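Home & Habits / Opinion

Stop hanging up your sweatshirts

2022-11-17
71 shares | 12 comments

I have hung sweatshirts in a closet for most of my adult life and I am done with it. They belong folded, in a thick stack, on a shelf or in a drawer. I hold this view more strongly than the subject probably deserves.

Laying one out takes some room. You need a surface big enough for the body and both sleeves, and a cover with a bit of grip or slide to it, depending on how you like to work.
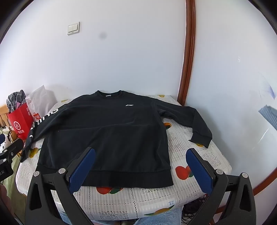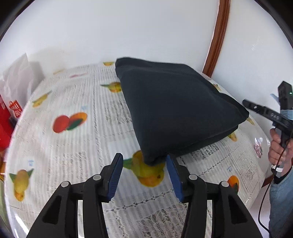

My objection to hangers is mainly about shoulders. A heavy knit pulls down from two points all day and all night, and by spring there is a small peak at each shoulder that makes you look like you forgot to take the hanger out. Washing helps some. I had a gray one from college that never lost its peaks, and I wore it under a jacket for years so the peaks wouldn't show.

The second objection is space. A hooded or fleece-lined sweatshirt on a hanger takes up as much rod as three dress shirts. In our apartment on Hilen Street the closet is 16 inches wide on the usable side, the other side being the water heater. Once I pulled out everything thick, the shirts stopped coming out wrinkled. That alone would have convinced me.

People who disagree with me usually say that folding is slow and that folded things get messy. Andri Wallner, who I shared a place with when we both worked at the Bevlow warehouse, hung up everything he owned, including pajama pants. His argument was that a hanger is one motion and a fold is five. He was right about the motions. But he also spent a lot of mornings shoving the whole row sideways to find the one thing he wanted, and those motions ought to go on the bill too.

As for mess, I think most messy drawers come from folding things too small. There has been a fashion for years now for folding clothes into little packets that stand up on edge. It works for T-shirts. A sweatshirt doesn't want to be a little packet. The waistband and the cuffs are thick, the collar is thick, and when you force all of that into a tight bundle it springs open by the time you've shut the drawer. Then you have a drawer of half-open bundles and you blame yourself.

The fold I use is the one my aunt Hjørdis Lundgren used in the linen room of the hotel at Asau, where she worked until she retired. Lay it face up or face down - she said down, I don't think it matters. Bring one side in with its sleeve, then turn the sleeve so it runs straight toward the waistband. Do the same with the other side. Then fold it in half, bottom to top, and leave it alone. One end will be fatter than the other. Put the fat end toward the front of the shelf the first time and toward the back the next time, and the pile stays level.

She was strict about the sleeves. If they cross at an angle you get a lump in the middle and the pile leans. She was also strict about never folding anything on your lap, and I break that rule whenever there is something on television.

I'll give the other side one point. If a sweatshirt is damp from the washer, hanging it over a rack is fine, or even on a wide padded hanger for a few hours. What I'm arguing against is the hanger as a place to live. I'd also make an exception for anything with a full zipper, which folds badly and ends up scratching whatever is under it.

There's a product answer to all this, of course. The Hellström catalog sells a plastic folding board, and a relative gave us one last December. It makes very even rectangles. It is also too narrow for anything above a medium, so it now sits behind the dresser, and I fold on whatever flat surface is clear. A bed is too soft for shirts but good enough for this, and a table with a slick cover is better, as you can turn the whole garment around without picking it up and starting over.

My shelf holds six. When there's a seventh, one of them goes to the donation bag, usually whichever is on the bottom and hasn't moved since the last cold snap. I did keep the gray one with the peaks.

2226 views

More in Home & Habits
- The case against the decorative pillow
- Why I wash towels by themselves
- You own too many mugs, and so do I
- A drawer for cables is a reasonable thing to have
- Iron less, shake more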